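## 4. Setting up the sign-in table

By this point you have a candidate, a slate of petitions and a folding table with opinions about staying upright. Section 4 covers the table's half of a Jidville council campaign. Door-knocking is Section 5, and so are dogs.

1. Reserve your spot with the town clerk's office. The form asks for the "nature of assembly." Write "petition signing." Do not write "democracy," as one of us did.
2. Set up at least 200 feet from any polling entrance. Pace it off, then measure it, then be amazed at how short your paces are.
3. Lay out petition sheets on clipboards, 3 at most. With more than that, one goes home in somebody's tote bag and comes back in June.
4. Load the voter list in Brasis before you leave the house. The library's wireless is a rumor.

> **Note:** Brasis sorts by last name unless told otherwise. Go to *Lists > Sort > Street* and save. It will forget. Do it again.

5. Check each signer against the list while they are still standing there. Ask for the address as registered, which may be two apartments and a marriage ago.
6. Have the circulator sign the bottom of each sheet once it is full. The circulator is the person who watched the signing happen. Your candidate's brother, who was parking the car, is not the circulator.

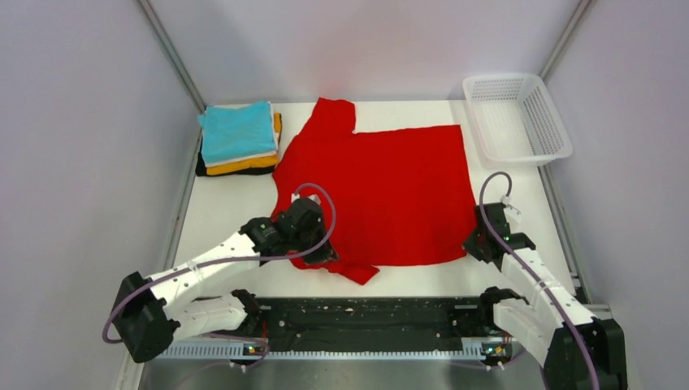
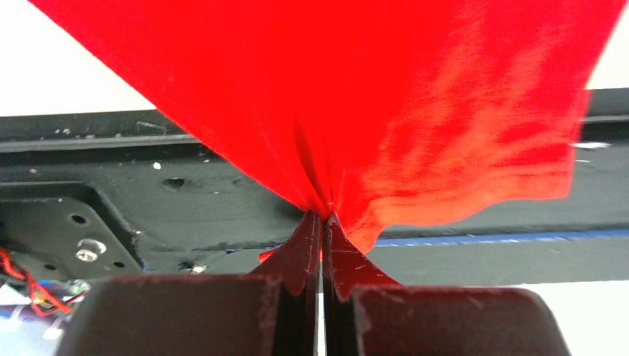

*Page last changed: February, by Hiwot Lencho*

### 4.1 Handling arguments

Someone will want to debate the Hodberg bypass. They will have a folder.

1. Listen for one minute. Nod at the folder.
2. Say the candidate's position in a single sentence. It is printed on the back of the palm card, so nobody has to improvise.
3. Offer the comment sheet. People who fill it in get a call back; put a phone number next to the name or they won't.

**Caution:** Do not guess at the candidate's position. A helper at the Huttunen Street table once guessed, and we spent the rest of that campaign being in favor of a roundabout.

### 4.2 Closing the table

1. Count valid signatures only. The filing target is 2000, and crossed-out lines do not become valid out of sympathy.
2. Number the sheets in pencil, top right corner.
3. Put the sheets in the flat box. Leave them unfolded, unstapled and away from the coffee.
4. Export the day's entries from Brasis (*File > Export > Daily*). If it offers to "merge duplicates," decline — it believes all the Johnsons are one man.
5. Drop the box at the office before 9 p.m. and get initials on the log.

If a sheet is missing, call the office before you start searching the car. Then search the car.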